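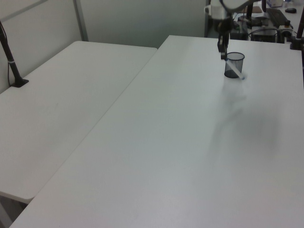
*Pen-in-cup, Rutherford bench, gripper at the rim of the mesh cup.*

Subject: Re: [teleop-list] Pen-in-cup numbers from Bulham

On the Bulham results, someone wrote:

> We finished the pen task in July. 379 demonstrations, all by remote
> control with the Flirkley leader arm, two operators, one bench. The
> policy is now placing the marker reliably and we think the recipe
> will carry over to other desk items with very little extra data.
> Honest feedback welcome before we write it up for the Trirkham
> workshop.

Thanks for posting this. I have a few doubts, and I'd sooner raise them now than have a reviewer do it.

First, "reliably". Over how many trials, and with the cup where? Our bench has the same sort of layout, a big bare white table with one small cup near the far edge, and I've come to distrust it. With that little on the tabletop, a policy can do quite well by learning where the cup usually lives. We shifted ours 8 cm toward the near edge and the arm went straight back to the old spot and let go of the marker over bare table. It did that for most of an afternoon before I gave up and went home.

Second, the two operators. I'd like to see the results split by who drove. When I went through our own recordings, one of us always came in steep and the other came in low from the side and sort of levered the pen over the rim. Both are fine as ways of getting a pen into a cup. Mixed together they gave us a policy that started one and finished the other, which mostly meant a blue tip jammed against the mesh. If your two people have the same habits, good, but please say so, and say whether they practised together first.

Third, I don't buy that remote control was the right choice for this one. It's a short task and the only hard part is the last couple of centimetres, where you want to feel the rim. Through a leader arm with no force feedback you're judging that by eye. We recorded 30 demos by grabbing the arm and guiding it by hand, and the approach was noticeably cleaner than anything I managed from the controls. I know the argument against: your hands get in the camera view and it wrecks the images. We replay the joint trajectory afterwards and record the pictures on the replay. It's tedious, and it breaks if anybody bumps the table, but it works for something this small.

As for "other desk items", which ones? A marker is stiff, straight and light. I'd want to see scissors or a floppy ruler before I believed that sentence, and if I were you I'd cut it from the Trirkham draft.

Could you post:

- success counts by cup position, including positions not in the training data
- the same by operator
- how many demos you threw out, and on what grounds
- whether the lights and the camera were left alone the whole time

The third matters most to me. Nobody's first take is that tidy, and 379 is an odd number to land on if nothing was binned.

I'm happy to run your checkpoint on the Rutherford bench if you can send it along. Our colour balance will be different from yours, so don't expect miracles. Mornings are best, the arm is usually free until 2.

Cheers from Rutherford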